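In Praise of the Bare Table

By Ishbel Dalgleish

When my husband and I moved into the house in Bretwood, the first real thing we bought was a table. We had two folding chairs, a mattress, a lamp of his mother's, and a table that could seat eight people we did not yet know. I remember paying 139 dollars for it at a secondhand place out by the rail yard and thinking it was an awful lot of money, and then driving home at ten miles an hour with the legs sticking out the back of the car. That was in 2000, in June, with all the windows down (they had to be, on account of the legs).

I bring this up so you'll understand I have been looking after tabletops for a good while now, and I have opinions about them. My chief opinion is that a table ought to spend some part of every day with nothing on it. I don't mean a bowl of lemons, or a runner, or one of those little trays people put out to hold the other things they've put out. I mean the wood.

My sister thinks this is a chilly way to live. She says a home should look like people are in the middle of something, and I see what she's getting at, I really do. Her own table in Mallar has a jigsaw on one end from Thanksgiving to Easter, and the family eats in a sort of huddle down at the other. They are very happy people! But I have tried it her way, and what happens at my house is that the mail comes in and lies down, and then a sweater lies down on the mail, and by suppertime I'm carrying my plate to the couch and feeling cross without knowing why. 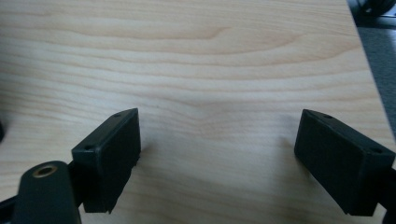
My mother was the one who taught me to clear a table all the way, and she was strict about it. Supper dishes first, then the salt and pepper, then the cloth shaken out the back door, and then she would run her flat hand over the top from one end to the other, feeling for crumbs. She could tell you things about that wood with her eyes shut. I've come to think the pleasure of it is mostly in the grain, and that you can't enjoy grain in little patches between the napkin holder and somebody's homework. You need a good stretch of it, the way you do with this pale blond top, where the wide tan bands go wandering across and one of them bends into a soft arch, and then the lines draw in closer together and go along in small waves. Cover half of that up and you'd never know the one part belonged to the other. Leave it alone and it's as good as a window to look at while your coffee cools.

People will tell you that pale wood shows everything, and I suppose it does, but so does a dark one, in my experience. Dark wood shows dust by nine in the morning. My old table is a brown so deep it's nearly purple, and I have spent more of my life than I care to say going over it with a soft rag and a dab of Tosh, which is the only polish my mother would have in the house and which I buy now mainly for the smell.

I give the job some 30 minutes on a bad evening and far less on a good one. The mail goes in the basket by the stairs. Whatever belongs to my husband goes on his chair, where he can't miss it. I wipe with a damp cloth going the same way as the grain, then dry it, and then I do the flat hand from one end to the other, just as she did. I always find a crumb.

After that I generally sit down for a minute with the overhead light off and only the lamp going. My sister telephones around then. She asks what I'm doing, and I tell her I'm sitting at the table, and she asks what's on it.

RELATED ITEMS
The Trouble With Junk Drawers
Why I Still Iron the Napkins
A Winter Drive to Sovberg
44 Jars and No Lids
Letters: Readers on Hand-Me-Down Furniture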